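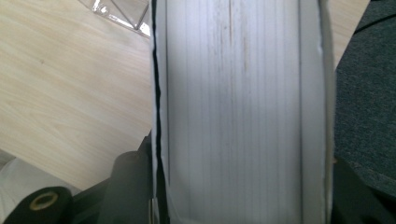

Ticket 682
Subject: Condition notes are cut at 60 characters after synchronisation
Product: Vutumeck Catalogue, desktop edition
Opened by: Naima Metwally, El Khatib reading room, Sulwood
Assigned to: Simão Pacheco
Opened: June 2020
Status: Closed, fixed by setting

Description by customer

Good morning. We use Vutumeck to keep the list of our books and the condition of each one. When I write a long text in the field "Condition note" and save it, everything is correct on my computer. After the synchronisation with the server, the note has only the first 60 characters and the rest is lost. There is no error message. I noticed it on 17 records so far, but I did not check all of them.

It did not happen in December, when my colleague Said Tawfik entered the notes for the atlases. Those notes are long and still complete.

Steps to repeat the problem:

1. Open any record and go to the tab "Physical state".

2. Write a note longer than 60 characters and press Save. Close the record and open it again. The note is complete.

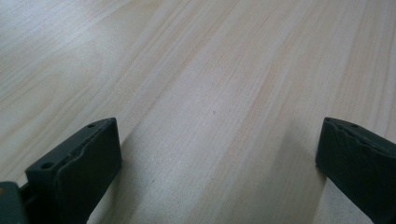

3. Press Synchronise and wait for the green message. On our line it takes 20 seconds, sometimes more.

4. Open the same record again. The note is now short, and it stops in the middle of a word.

I tried it with the accents and without them, the result is the same. I also tried from the second computer, where Said Shawky works, and there the notes stay complete. Both computers have the same version of the programme. This I don't understand.

Reply from Simão Pacheco

Dear Naima, thank you for the clear description. The difference between the two computers is very useful for us. Please could you send the following:

– the file sync.log from the second computer and from yours
– the name of the import profile, which you find under Settings, Exchange
– one full note, as it was before the cut, so I can compare it with the server copy

Please do not synchronise again from your computer until we know more. The old notes may still be in the local backup, and a new synchronisation could write over it.

Reply from Naima Metwally

I send both log files. The profile on my computer is called "Ekard short". On the other computer it is "Standard". I did not choose this name and I did not know there were two profiles.
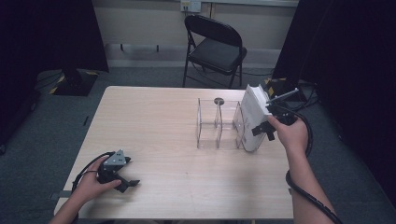 At the light wood-grain table, Sulwood.

The full note for the test record is: "Thick volume, white cover. Faint brownish streaks and specks on a few page edges, upper middle, fading further down. Not treated. Check again at next inspection."

On the server it is now: "Thick volume, white cover. Faint brownish streaks and specks "

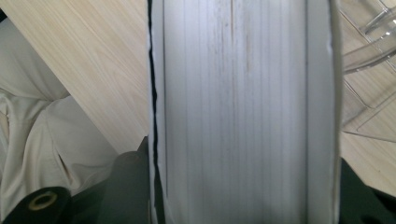
Test record: page edges with faint brownish marks.

Reply from Simão Pacheco

I have found the reason. The profile "Ekard short" was made for the exchange with Ekard, the old list format, where a note could have 60 characters at most. When this profile is active, Vutumeck cuts the text before it sends it, and then the short text comes back to your computer. It should give a warning and it does not. I have passed this to Baltazar Serrano in our development team.

To correct it on your side:

1. Go to Settings, Exchange, and choose "Standard".
2. Close the programme completely and start it again.
3. Open Tools, Local backup, and select the last copy made before the first short note.
4. Tick only the field "Condition note". The other fields must stay without a tick, otherwise you lose the newer shelf numbers.
5. Press Restore, and then Synchronise.

Reply from Naima Metwally

I did all the steps. In step 3 the list of copies was empty at first – I had to press Refresh. After this it worked, and 16 of the 17 notes came back complete. The last one was written after the newest copy, so I typed it again from my paper.

I synchronised twice and the notes are still complete on both computers. You can close the ticket. Please tell me when the warning is added.

Internal note, Baltazar Serrano

Confirmed on the test server. Warning before cutting to be added for all profiles with a length limit. The empty backup list before Refresh is a separate fault and needs its own ticket.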